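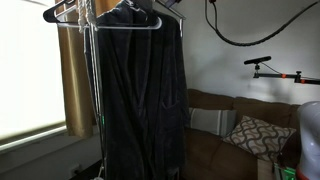
4. Washing and drying heavy items

This section is for bathrobes, large towels, bath mats and bed throws. For shirts and bed sheets please go back to section 3. Heavy items take up much water, and the Kondeo washer-dryer must be loaded in a different way for them.

4.1 Before the first wash

New robes and towels lose a lot of fiber in the first washes. Wash them alone, or with items of the same color. A dark robe together with white towels will leave gray fiber on the towels, and this is very hard to remove later.

1. Read the care label. If the label shows a crossed circle inside a square, the item must not go in the dryer. Use the wash program only and continue with 4.4.
2. Empty all the pockets. Paper tissue is the most common cause of a blocked filter.
3. Take off the belt, if it is loose, and put it in a closed washing bag. A free belt can wind itself around the other items and make the drum unbalanced.
4. Close zippers and hooks.
5. Turn the item inside out if the outside has long pile.

Note: Do not use fabric softener in the first three washes. Softener covers the fibers and the towel will not take water well.

4.2 Loading and starting

1. Open the door and check that the drum is empty. Turn it one time by hand and look along the rubber seal.
2. Put in the items one by one, loosely. Do not fold them.
3. Leave a free space of one hand between the laundry and the top of the drum.
4. Pour the detergent into the left compartment. For heavy items use the liquid type. Powder can stay in thick fabric.
5. Close the door until you hear the click.
6. Turn the dial to HEAVY. The display shows 30, which is the water temperature in degrees Celsius. Press TEMP if the label allows a warmer wash.
7. Press START and hold it for 3 seconds. The door lamp comes on.

CAUTION: One heavy item alone can make the machine shake at spin. If this happens, press PAUSE, wait until the door lamp goes off, and add two small towels of a similar color.

Note: The machine measures the load in the beginning of the program, so the remaining time on the display can jump up or down. This is not a fault.

4.3 Drying in the machine

The drum can wash more than it can dry. After washing a full drum, take out half of the items before you start the dryer. This was the most frequent question to our service desk last December, so we repeat it also on the sticker inside the door.

1. Shake every item well and put it back in the drum.
2. Turn the dial to DRY and press LEVEL until the display shows the level you want. Level 1 is for hanging, level 2 is for the closet.
3. Press START.
4. When the program ends, the drum continues to turn without heat for 10 minutes. Please do not switch off the machine in this time.
5. Clean the filter (see 6.2).

WARNING: Never dry items which have been in contact with oil, wax remover or cleaning solvent. They can catch fire, also after the program has ended.

4.4 Drying on a rack or hanger

1. Choose the highest spin speed that the label allows.
2. Use a wide hanger for robes. A narrow wire hanger will leave marks on the shoulders and can rust on the fabric.
3. Pull the sleeves straight and turn the pockets out. The double fabric at collar and pockets is always the last part to dry.
4. Leave free air between the items, and open a window or switch on the fan.
5. After some hours, turn the item so the back side comes to the front.

CAUTION: Do not hang wet items over an electric heater. Check also the maximum load of your rack. A wet robe weighs much more than a dry one, and a light rack can fall to the side when all the weight hangs at one end.

4.5 If something is not right

Display shows 1389: The load is not balanced. Open the door, spread the items by hand and select SPIN.

Items are still damp after drying: Too many items in the drum, or the filter is full.

Fabric feels hard: Too much detergent. Run RINSE one more time without detergent.

Bad smell from the drum: Leave the door a little open between washes and do the drum cleaning in 6.4.

If the same code comes back after you tried the above, write down the serial number from inside the door and contact Dumitrescu Service.

Text: Sigita Vaher. Checked by Laine Ots.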